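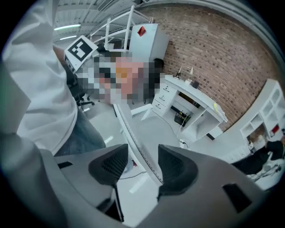 Truneck Workroom Set, white

Desk, drawers, open rack, round table, chairs. Sold as a set or piece by piece, see bottom of page. Everything in white so it goes with whatever you allready have.

The desk
Flat white top, stack of three drawers at the left end. Small dark handles. Room on top for a lamp and a few odds and ends. Goes flat against a wall, brick is fine. Lamp not included, we do sell lamps, look under Flavulel.

The rack
Tall, white metal, open frame. Uprights and horizontal bars. Ships in one long box so measure your elevator first. Two people to lift it please.

The round table
Curved white edge. Good for a shared room, people can get round it from any side. Wipe down with a damp cloth, no scouring pads.
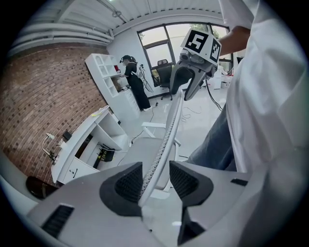 The chair
White curved back rail, light grey seat, white armrest, white legs. Smooth floors mostly, ask us about carpet. If you want the black mesh back chair on a rolling base instead, say so in the order notes and we swap it. Same price.

Shelving unit
Open cubbies up top, cabinet section with drawers below. Counter in between at a handy height for standing jobs. Anchor it to the wall, fixings in the bag taped to the back panel.

Prices
Full set $2,266
Desk, rack and chair only $1,211
Extra chairs, ask. Orders of 10 or more chairs get a discount, email first, dont just check out.

Delivery
Free over $1,000 inside Tramordale. Outside town we use Tesfamariam Freight, allow around 10 working days. November is slow, order early. Drop off is curbside unless you tick the box for room delivery.

Returns
Unbuilt and in the box only. Missing a part? Send us the number off the sheet and we mail it out.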